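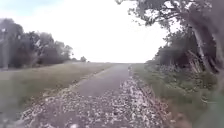

Tournée de contrôle du sentier Jisness, boucle du moulin
Fiche remplie par Joanne Wainwright, 2 août 2026
Document de travail pour l'équipe Prelero, à relire avant la réunion de chantier

Quelle belle saison pour cette boucle ! J'ai tout parcouru à pied, du parking du moulin jusqu'au gué, fiche en main, et je suis rentrée avec les chaussures pleines de cailloux et le sourire. Les codes sont ceux de l'an passé : C pour conforme, S pour à surveiller, R pour réparation.

1. Accès et signalétique

Panneau d'entrée lisible — C
Les lettres ont été repeintes et c'est superbe. La date de 1927, gravée sur le linteau du moulin, est enfin reprise correctement sur le plan.

Numéro d'appel d'urgence affiché — C

Balises de direction — S
La balise 134 penche vers le fossé. Elle tient encore quand on la pousse, mais je la resserrerais avant les pluies de novembre.

Panneau « cyclistes au pas » au carrefour Heywood — R
Disparu. Le poteau est là, les deux vis aussi, posées sur la souche. Merci à la personne qui les a laissées !

2. Revêtement et accotements

Enrobé sans nid-de-poule — C
J'ai passé la règle en cinq points entre le moulin et le carrefour, aucun creux ne dépasse la tolérance. Pour un enrobé de cet âge, chapeau.

Gravillons et feuilles sur la voie — S
Un coup de balai large au départ du tronçon droit, et un second après le virage des frênes. Les vélos chargés y arrivent vite, surtout ceux qui descendent du plateau avec le vent dans le dos.

Différence de niveau entre bord et herbe — C
Sauf sur quelques pas près de la buse, où l'herbe s'est tassée. Repère à la bombe orange déjà fait.

Écoulement de l'eau — S
La grille du bas était bouchée par de la mousse. Je l'ai dégagée à la main, à revoir après le premier gros orage.

3. Ouvrages

Passerelle, planches — R
Troisième planche en partant du moulin : elle sonne creux et le tournevis s'enfonce. Barrer le côté gauche dès maintenant. Le bois de remplacement est chez Ollimeck, commande 454, il ne reste plus qu'à aller le chercher.

Passerelle, garde-corps — C
Solide comme tout ! Je me suis pendue dessus de tout mon poids (enfin, presque).

Bande antidérapante — S
Elle se décolle à un angle. De la colle suffira.

Marches du gué — C
Mousse brossée, arêtes nettes. La pierre marquée 1742 est toujours en place et mérite vraiment qu'on s'arrête devant.

4. Végétation

Hauteur libre au-dessus du chemin — C

Branches mortes — R
Un frêne, côté ruisseau, a perdu son écorce jusqu'à mi-hauteur. Je ne suis pas élagueuse et je préfère un avis de professionnel. En attendant, déplacer le banc qui se trouve dessous.

Ronces au virage — S
Elles reviennent à une vitesse admirable. Prévoir aussi un seau, les mûres sont presque prêtes.

5. Confort et secours

Bancs — C
Aucune écharde, dossiers bien fixés. Celui du frêne est en bon état, il faut juste lui trouver une autre place.

Accès des véhicules de secours — S
La barrière s'ouvre, mais le cadenas accroche. Graisser, et vérifier que le double de la clé est bien dans la boîte.

Réseau téléphonique — C
Capté partout, même au gué, grande nouveauté par rapport à l'an dernier.

À faire en premier
Planche de la passerelle
Avis sur le frêne et déplacement du banc
Panneau du carrefour Heywood
Balayage des deux zones de gravillons

Prochaine tournée en novembre, avec lampe frontale pour tester les réflecteurs à la tombée du jour. Si quelqu'un veut m'accompagner, j'apporte le thermos — rendez-vous au parking du moulin.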